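How to Sort a Drawer of Odd Hardware Without Buying Anything

By Afroza Chowdhury

Print this page | E-mail to a friend

Every January the home magazines decide that what stands between you and a tidy house is a set of matching bins. I have owned the matching bins. They filled up with the same odds and ends as before, and then I had to store the bins.

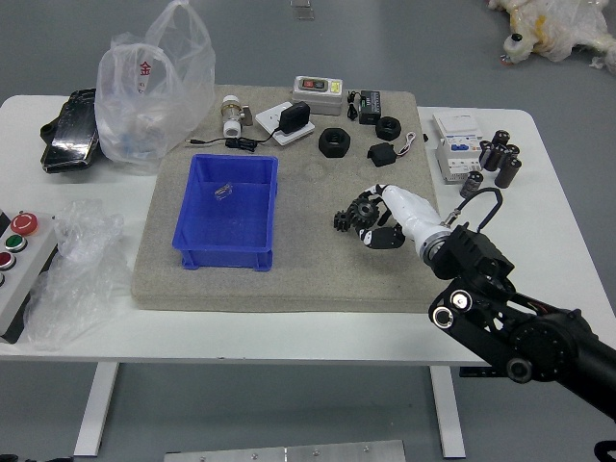

What follows is the way I deal with small hardware now: plumbing fittings, switches, adapters, nuts, bits of wire, the clear plastic clips that come off something and never go back on. It takes an evening. You need a table, a mat and one open crate.

1. Put down a mat

A piece of foam is best, and a speckled one is fine as long as it isn't so busy that you lose a screw on it. Nuts roll less on foam, and brass doesn't dent it in a way anyone will mind. I have read that you should use a white bedsheet. Try picking a washer out of a bedsheet and tell me how it went.

2. Take everything out

All of it, onto the mat. The usual advice is to work through the drawer a handful at a time, which I suspect was written by someone with a very small drawer. You can't see that you own 12 of the same nut until they are lying side by side.

3. Sort by job

Sorting by size looks lovely and helps nobody find a thing. Go by what you'd be doing when you needed the part:

Water: valves, caps, hex nuts, anything threaded.
Wall power: socket plates, adapters, switches. Nothing here should be plugged in while you sort.
Low voltage: small modules, terminal strips, little boxes with leads coming off them.

A plastic nut the size of a jar lid goes under water even if you have no idea what it fits. If you have two sizes, thread the small one onto a bit of string and hang the big one with it.

4. Deal with the cords

Coil each adapter's cord loosely and stop there. I don't trust the tight figure-eight wraps people swear by - I have had too many cords give out right at the plug. A twist tie is plenty. Write on a strip of tape what the adapter belongs to. If you don't know, write down the output printed on the label and give it until summer.

Thin red and white leads should be left alone. Don't cut them shorter to make them neat.

5. Fill the crate

The crate is for what you're keeping. Heavy parts first, then power, then the small electronics in an envelope on top. Clear clips and connectors get an envelope of their own, in a bright color if you have one, or they will vanish against the bottom and you'll buy them again.

If it doesn't all fit, the answer is less stuff. A second crate is how this got started.

6. Get rid of the rest

Brass goes to the scrap yard. Old adapters and circuit boards go to electronics recycling and not in the kitchen trash. Charity shops are often suggested for loose fittings, but call before you load the car. The one near me wanted none of it.

How long does it last? In my house up to 3 months before somebody drops a battery in with the valves. Anyone promising you a permanent system has something in the shopping cart.

Comments

Carola Gerlach: I did this with my late father's workbench and the crate rule saved me. I disagree on the string, though. Mine snapped and I was on the floor for half the night.

fataswood_fixer: Would add a step for testing switches before you keep them. I had a whole bag and most were dead.

Afroza Chowdhury: Fair point on the switches. Use a meter, and have them off the wall first. Carola, try wire.

PJ in the garage: I like my matching bins.

Print this page | E-mail to a friend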